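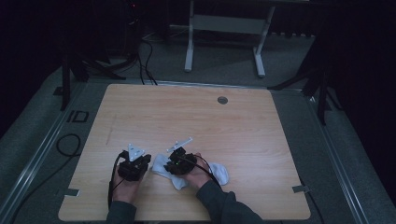
A guinea pig is a small animal that people keep as a pet. It is a rodent, like a mouse or a hamster, but it is bigger and has no tail you can see. Before you pick one up, put both your hands out low and flat, the way two hands can rest on a wooden tabletop, and let the guinea pig come over and sniff them. Guinea pigs are prey animals. In the wild, bigger animals hunt them, so a hand coming down fast from above scares them.

## How to hold one

Sit on the floor first. Slide one hand under the chest and use the other hand to hold up the back end. Bring the animal close to your body and keep it there. Guinea pigs have weak backs and can be badly hurt by a fall – even a short one.

## What they eat

Hay is the main food. A guinea pig needs it all day long, because its teeth never stop growing and chewing wears them down. It also needs vitamin C every day. Like you, it can't make its own. Bell pepper is a good source.

## What the sounds mean

- **Wheek:** a loud whistle. It often means "feed me."
- **Purr:** a low, steady one usually means the animal is relaxed.
- **Teeth chattering:** "leave me alone."

## One or two?

Guinea pigs live in groups and get lonely. Andor Simon runs the small pet room at the Noltville shelter, and he sends them home in pairs. In April a pair named Szekeres and Plukberg went to a family with two girls, ages 7 and 8. Both animals hid under their hay for the first 5 days – this is normal in a new home.

Guinea pigs often live for five years or more, and some reach eight.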